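When Berenice Arellano opened her shop in Clummont in 2000, stone was something people ordered once and kept for life. Most of her customers picked from two or three slabs leaning against the back wall. Now the yard holds 270, and people drive in from Medrano with paint chips and cabinet doors in the trunk.

What they ask for has changed too. For years the safe pick was a plain, pale top. Since January, Arellano says, she has sold more brown stone than white.

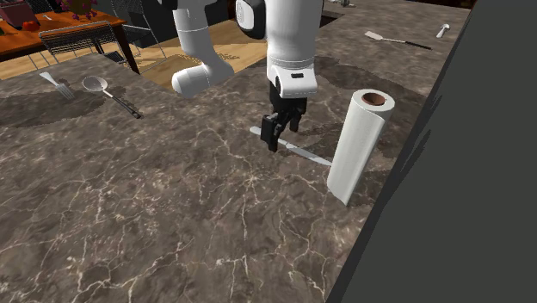
Price is part of it. Brown slabs fell out of fashion and stayed cheap, while the white ones kept going up. A family redoing a kitchen in one of the older Brondico houses can save enough on the stone to pay for the plumbing.

Veins are where buyers get stuck. A small sample says very little about a full slab, and two slabs from the same block can differ a good deal. Arellano makes customers come in and mark the part they want with tape. She has had people change their minds 11 times – she keeps the tape on a hook by the door.

Seams matter more than most buyers expect, especially on an L-shaped counter. A good cutter will try to carry the pattern around the corner, but that can mean buying a second slab and wasting half of it. 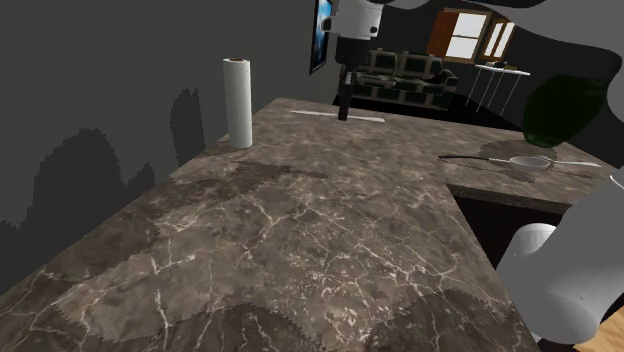 Care is simple. Wipe up wine and lemon juice soon after they spill, and use mild soap. Ask the shop whether your stone needs sealing and how often. Some dense stones hardly need it.

Arellano's own kitchen still has the laminate it came with. She plans to replace it after her daughter moves out.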